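Repeat Visits at Small Museums: Second Progress Report
Prepared for the Hassanpour Fund by Sebastian Crăciun, May 26, 2021
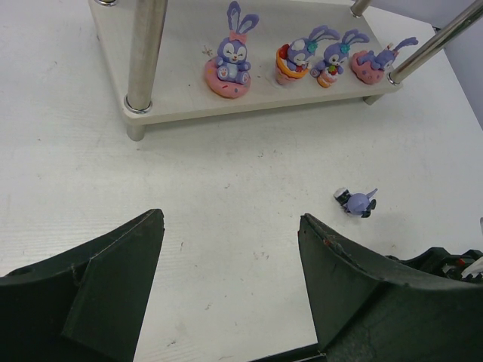 Purple bunny figurines, four on a low white shelf and one on its side on the table.

1. Where we are

The grant pays us to find out whether small changes in a museum shop bring visitors back to the museum. The claim came from Granodine, the retail consultancy whose pitch persuaded the Bernovham museum service to apply in the first place. Their argument was that people who buy something small and cheerful on the way out are more likely to return. My job is to test that, and I said in the first report that I doubted it. I have more material now and I still doubt it.

Fieldwork at Bernovham is finished. We collected 568 exit cards against a target of 200 for this stage, which looks like good news and is partly an accident. The front desk began handing cards to everyone, including people who had only come in for the café. I would like the fund to treat the higher figure with some care before it appears in anybody's newsletter.

Of the 568, 105 came from people who had bought something in the shop. Of those, 38 agreed to be telephoned later. I had hoped for more. People will tick a box saying they loved their visit, but they are less keen to give a stranger their number.

2. What the cards say

Nearly everyone said they would come again. This was true of buyers and of people who bought nothing, and it was true of one person who wrote that the building was cold, the labels were too small to read and the lift made an alarming noise. I do not think a question that produces the same answer from everybody is telling us much. It was on the card because Granodine asked for it, and I should have argued harder when the wording was agreed.

The open comments are more use. Visitors wrote about parking, about opening hours, about the school party that was in the mill gallery at the same time as them. Several asked why the upstairs rooms close early. A fair number praised the attendants. The shop came up mostly in connection with the price of postcards, and two people wanted to know where the local history booklets had gone. They were moved to a lower shelf when the counter was rearranged on Granodine's advice. I have asked for them to be moved back and this has been agreed in principle.

One theme I had not expected was leaving. Many visitors did not realise there was a second floor until they were already at the door. If the fund wants my guess at what would bring people back, a decent sign at the foot of the stairs would come before anything sold at the till.

3. The telephone calls

Calls to the 38 began last month and are going slowly. Those reached so far were friendly and remembered the museum well. They were much hazier about the shop. Most could say that they had bought something, fewer could say what, and I have stopped prompting them because the answers changed as soon as I did.

I am writing up each call as it happens and will send the notes with the final report. I do not want to give proportions yet. The group is small to begin with, it chose itself, and the people who pick up the phone in the daytime are not the people who fill the galleries on a Saturday.

4. The till records

The Sonero till system was supposed to let us match sales to return visits through the membership card. It does so for members. Non-members, who are most of the people we are interested in, go through as a single line with no card attached. This was raised at the start-up meeting and we were told an update would deal with it. The update came, and it changed the colour of the buttons.

I have therefore dropped the matching exercise for non-members and will rely on the calls and the cards. It is a weaker test than the one we described in the application, and the fund should know that now. The alternative was to estimate the missing visits using a formula supplied by Granodine. I asked how the formula had been arrived at and have not had an answer I could explain to anyone else, so I have left it out.

5. Money

Spending is in line with the budget except under two headings. Printing went over because of the extra cards. Travel is well under, as the planned trips to the two comparison museums were put back while both were closed. I ask that the unspent travel money be carried forward. If the fund would sooner have it returned, please let me know before the visits are booked.

No further payment to Granodine falls due in this period. I would suggest that the last instalment is held until we have their full working for the figures in the original pitch, in particular the rise in return visits they say they achieved elsewhere. I have asked twice which museums these were.

6. Difficulties

The comparison museums remain the main worry. Without them we know what happened at Bernovham and have nothing to set it against. Visitor numbers there have moved up and down for all sorts of reasons during the grant, and anybody who wished to could find a stretch of weeks that made the new shop layout look like a triumph. The same could be done to make it look like a failure.

The shop manager also left halfway through fieldwork. Her replacement is capable and has been very helpful, but she prefers her own arrangement of the counter, and for part of the period we were measuring a layout that was neither the old one nor the one in the plan. I have marked the affected cards so they can be looked at separately.

7. Next steps

Finish the telephone calls.
Visit both comparison museums and run the shorter card, without the question on whether people would come again.
Put up a temporary sign for the second floor at Bernovham. This is outside the grant and the museum service will pay.
Send draft findings to the fund in September.

I have been asked whether the draft will recommend carrying the shop changes over to other sites. On present evidence I could not support that. If the comparison visits show something different I will say so, and the fund will have the cards, call notes and till records to check it against.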